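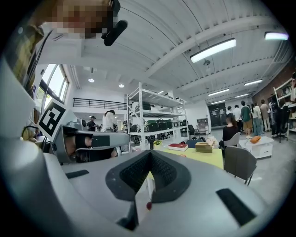

Benmoussa Blurbs

A small collection of back-cover copy for romance novels that do not exist, written so that people who study back-cover copy have something to study without getting a letter from a publisher.

What's in it

One text file per blurb, sorted into folders by subgenre. There are 6 folders: small town, ranch, historical, holiday, second chance, and a last one called "duke", which started out inside historical and had to be given its own room. Each blurb runs between 4 and 13 sentences. Every one has a tagline on the first line, a blank line, and then the copy.

File names are the heroine's job followed by the hero's job, in lower case, with a hyphen. You will see a lot of baker. I tried to bring the number down in the second round and got florists.

Settings

All the towns are made up. Most of the contemporary blurbs take place in Pitilik, a mountain town with one stoplight and an alarming number of inheritances, or in Gredum, which is on the coast and has the lighthouse. The two towns share a vet. If you are running anything that tracks place names, treat "Pitilik Falls" and "Pitilik" as the same town. I forgot what I'd called it.

The historical blurbs mention Oveck Hall. It burns down in one and is fine in the others. Do not try to build a timeline.

Labels

The file tags.txt lists the tropes for each blurb, separated by commas. Enemies to lovers, fake engagement, snowed in, secret baby, only one bed, and so on. I did the tagging myself over one February, mostly at night, and the later entries are shorter. "Grumpy" was applied generously. If he owns a truck and has one-word answers, he got it.

There is also a column for heat level, from sweet to scorching. Going by the cover copy alone this is guesswork, and you should weigh it accordingly.

Known problems

Someone in the ranch folder has green eyes in the tagline and gray ones in the copy.

"Until" opens the last sentence far too often.

About 'duke': 30 of the files were written in a single weekend and it shows.

Two holiday blurbs end in the middle of a sentence. One of those was on purpose.

Using it

Free for teaching, research, and parties. Please don't put the blurbs on real books. If you write the novel that goes with one, change the names and send me a copy, unless it's the one with the twin brothers and the ferry.

Changes

Second version: fixed the apostrophes, moved the dukes, removed a blurb that was really just a recipe for peach cobbler.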